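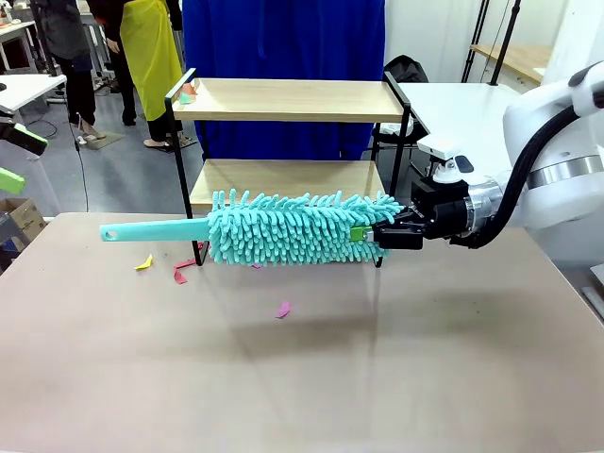
Dusting Day at the Craft Table

Welcome back to the Vustonano gallery, and thank you for stopping by again! If you are new, these pages follow one craft room in Okby through the year, mostly the unglamorous parts of it, the sorting and sweeping and putting back, which I find I enjoy looking at more than the finished cards and garlands. The garlands get plenty of attention elsewhere on the site. Today's page is a small one and belongs to the turquoise duster, the two-tier shelf and an awful lot of little bits of paper.

Posted 8th April

Turquoise duster, two-tier shelf, and confetti where confetti shouldn't be.
The shaggy end is level with the lower shelf, with paper scraps still lying on the table and a few more up on the top board.

I should say something about the paper, as several of you asked after the last gallery where it all comes from. We had a big cutting session for the spring garland at the Lenihan hall, which called for 143 paper flowers in as many bright colors as the drawer could offer, and every flower leaves behind a handful of corners and slivers. You sweep up the big pieces and feel very pleased with yourself, and then for the rest of April you find a pink one in the tea towel and a yellow one stuck to your elbow. I don't mind it nearly as much as I pretend to. On a pale beige table they look rather cheerful, and that magenta piece out toward the middle is such a good color that I was sorry to see it go in the bin.

The duster is the noodle kind, chenille microfiber, with those fat little strands that stick out every which way (my niece calls it the caterpillar, and now so do I). I had feather dusters for years and was loyal to them long past the point of sense. The chenille one is a good deal better company. It gets in around thin shelf legs without knocking anything over, it goes in the wash when it turns gray, and there's a hole in the end of the handle so it can live on a hook. Wash it cool, skip the fabric softener, shake it out hard and hang it up overnight. It'll look like a drowned thing in the morning and then fluff up again by lunch, so please don't give up on yours too early!

One tip, learned over a good many sessions at this table: a duster is lovely for dust and only so-so for paper. Scraps like to skate along ahead of it and hide under whatever is nearest. Start with the top board, work down to the lower one, and leave the tabletop until last, and then go after the stubborn pieces with a barely damp cloth or just your fingertips.

As for the shelf, it's the one I am asked about most. Light wood boards, thin black metal frame, and small enough to sit on a table and be lifted off again when a big project needs the space. It came secondhand from the Rinero market for 9 dollars, and I carried it home on the bus with it sitting on my lap like a cat. The top usually holds the glue pots and the good scissors, and the lower board is for the paper punches, which are heavy and ought to stay low. I clear both boards completely before dusting. Moving things along an inch at a time takes twice as long and never gets into the corners.

Coming up next in the gallery: the ribbon drawer, which I have been putting off since winter, and after that the great button sort. There are 44 jars, so bring a cup of tea.

All the earlier pages are in the archive, and prints of anything in the gallery can be ordered through the shop page. If you have a noodle duster that has outlived its first 200 washes, do write and tell me which color it started out.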